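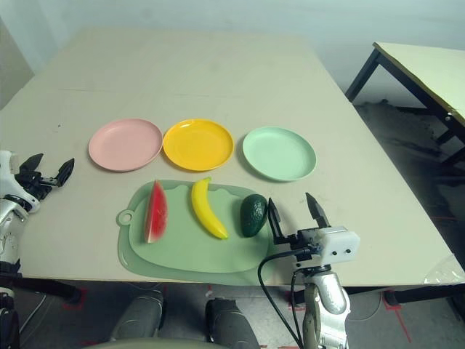 Sorting task: three plates, a cutting board and three pieces of toy fruit.

Can a machine do my chores yet?
Frequently asked questions

Last updated October 28, 2021

Minton is a small test lab. We try out robot arms on kitchen, laundry and stockroom work and write up the results. These are the questions we get most often by email and at open days. Answers by Réka Sipos unless noted.

Can I buy a robot that cleans up the kitchen?

No. You can buy a floor vacuum and you can buy a dishwasher, and both are good at one thing. A machine that clears a counter, wipes it and puts things back in the right cupboard is still lab work.

Why do you test with toy fruit?

Toy fruit keeps its shape. A real banana is different by the afternoon, and then the morning's results can't be compared with it. We move to real food when a task passes with the toys. So far 2 tasks have gotten that far.

What does the plate task involve?

Each piece of fruit goes from the cutting board to a plate. The operator says which fruit goes on which plate before the run starts. A run counts only if every piece ends up on the correct plate and the board has not been pushed off its spot.

How often does it work?

In the series that ended in February we did 1000 runs, and 696 of them counted. Most of the failed ones came down to the grip. A banana and an avocado need different approaches from two straight fingers, and a wedge of watermelon can tip over if it is touched too high.

Is that good?

For research, it's fair. For a home, no. If a person dropped or misplaced something in three meals out of ten you would ask them to stop helping.

Would it do as well in my kitchen?

Probably worse. The lighting in our room doesn't change much and the table is kept mostly clear. When we added a dish towel and a stack of mail to the table at our Nendatance site, the success rate fell enough that we stopped the series early.

What about shop-floor work?

This is further along. Parts in a factory come in known shapes and arrive in known places, so picking, packing and machine loading can be done today with the right setup. Mixed bins are still hard. Bags and anything else floppy are harder.

What about folding laundry?

Slow. Towels are possible, shirts sometimes. We have no results on fitted sheets that we would publish.

What are Magsi and Clukance?

Magsi is our scoring sheet. Clukance is the program that logs each run and stores the operator's notes. Neither one controls the robot.

Does a person run the arms?

Depends on the series. In some, an operator moves the arms remotely to record how the job is done. In others the machine works alone and someone stands by the stop button. Results for the two are never mixed.

Can I get the data?

Yes, for the plate task. The first release has 354 runs, failed ones included. Write to us and say what you plan to use it for.

Can I visit?

Groups only at present, by appointment. Closed-toe shoes, please.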